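Walk-through, Trolwood building, ground floor and mezzanine. 2025-09-15. Done by Y. Zapata, with Rigoberto Agudelo for the electrical bits. Typed up fast, fix spelling later.

OK = fine. FIX = needs a work order. WATCH = look again next time.

## Exits and paths

- [x] Front doors open all the way, no sticking. OK
- [x] Exit sign over front doors lit, test button works. OK
- [ ] Exit sign by loading door. Lit, but goes dark when I hold the test button. Battery. FIX
- [ ] Side corridor. Two pallets and a rolled up carpet on the left side. Can still get by but not with a cart. Told Jhair Flores, he says they go out tomorrow. FIX
- [x] Stairs to mezzanine, treads and handrail. OK
- [ ] Third step nosing lifting at one corner. Same as June, a bit worse. WATCH → make it a FIX, somebody's going to catch a heel on it
- [x] Outside path clear to the assembly point. Sign faded but readable. OK

## Fire

- [x] Extinguishers, 19 on the list, 19 found. Gauges all in green.
- [ ] Tag missing on the one by the mail shelves. Unit itself looks good. FIX (new tag only)
- [ ] Extinguisher at the mezzanine landing is sitting on the floor, bracket pulled out of the drywall. Needs a proper anchor this time. FIX
- [x] Pull stations, none blocked
- [x] Smoke detectors, covers off and clean. One had tape on it from the painting, removed.
- [x] Panel shows normal, no trouble light. Last service sticker in date.
- [ ] Fire door to stairwell B doesn't latch on its own. Closes to within an inch and stops. Closer needs adjusting or replacing. Krisztina Pap got a price from Irkport Door & Lock, $487 fitted. Please just approve it, third walk in a row I'm writing this one down. FIX

## Electrical

- [x] Panel room clear, 3 ft in front of both panels. OK
- [ ] Breaker 14 has no label. Rigoberto thinks hallway lights, wasn't going to flip it to find out with people working. FIX
- [ ] Extension cord run under the mat at the front desk. Took it out. Desk lamp now dead until there's an outlet on that side. Sorry
- [x] Outlet covers, ground floor, none cracked
- [ ] Outlet cover mezzanine by the window, cracked across. 5 minute job. FIX
- [x] GFCI outlets near sinks, pressed test and reset on each, all tripped and came back
- [ ] Power strip pluged into power strip, back office. Again. Talked to them. WATCH

## Floors, counters, drinks

House rule since June: drinks have the cap on when nobody's pouring, and no open drinks near anything with a plug.

- [x] Floor dry, no loose mats
- [x] Counter edges, no chips or sharp corners
- [ ] Bottles left out on counters at end of day. WATCH
- [x] Wet floor sign present and standing. OK
- [ ] Paper towel holder empty. Refilled it, but the closet is down to one pack, reorder

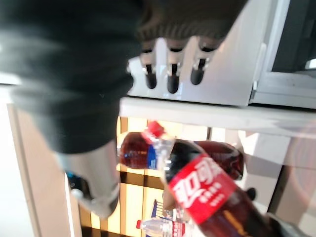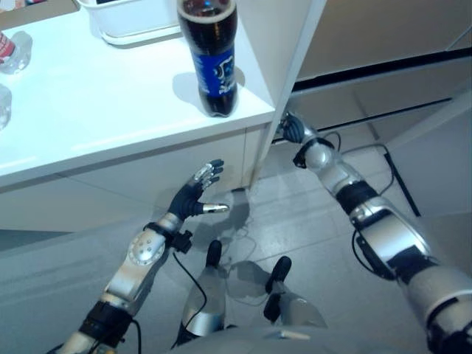
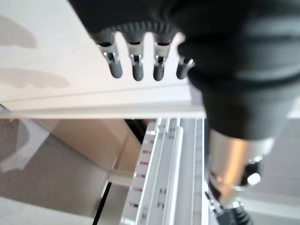
Jhair wanted to know: if something spills and it's only water, does it still go in the log?

Log it if a person slipped or if it reached an outlet, cord or appliance. Otherwise wipe it up, put the sign out until the floor is dry, and leave it at that.

## First aid and eyewash

- [x] Kit at front desk, sealed. OK
- [ ] Kit on mezzanine, seal broken, no band-aids left, burn gel expired. FIX. Take from the spare kit, don't wait for the order
- [x] AED light green, pads in date
- [ ] Eyewash bottle holder loose on wall. WATCH
- [x] Emergency numbers posted. Crossed out the old one for Eusebio Montoya and wrote in the new one, needs a proper reprint

## Storage and ladders

- [x] Heavy stuff on low shelves, mostly. OK
- [ ] Paint cans next to the water heater. Moved them myself. They go in the metal cabinet, there's a sign on it that says so
- [x] 6 ft ladder, feet and spreaders good
- [ ] 8 ft ladder, one rubber foot gone. Tagged DO NOT USE. FIX or toss
- [ ] Mezzanine load sign says 300 lb per shelf bay. Bay nearest the rail is stacked to the top with binders and I doubt anyone weighed them. Take the top two rows off. FIX
- [ ] Muñoz shelving unit in the back isn't bolted to the wall. Brackets are in a bag taped to the side. FIX

## Still open from June

1. Stairwell B closer, see above
2. Step nosing, see above
3. Roof hatch ladder guard. Trellarance quoted $3199, Eusebio says that's over what he can sign for and it has to go to the owner. No answer yet. Hatch stays padlocked till then, key is with Krisztina.
4. Parking lot light, done, close it out

## Comments

**K. Pap:** Approved the closer. Irkport needs the door free for a whole morning, will send the slot.

**R. Agudelo:** Breaker 14, I'll trace it early before people come in. Same trip I'll do the cracked cover and the exit sign battery if someone can buy the battery. It's the 6 volt one, not the one we got last time.

**J. Flores:** pallets gone. carpet still there, it's not mine, asking around

**E. Montoya:** Who has the spare first aid kit? Not in the closet.

**Y. Zapata:** Top of the filing cabinet, back office. Binders still on the shelf as of noon, leaving this sheet open untill they're down.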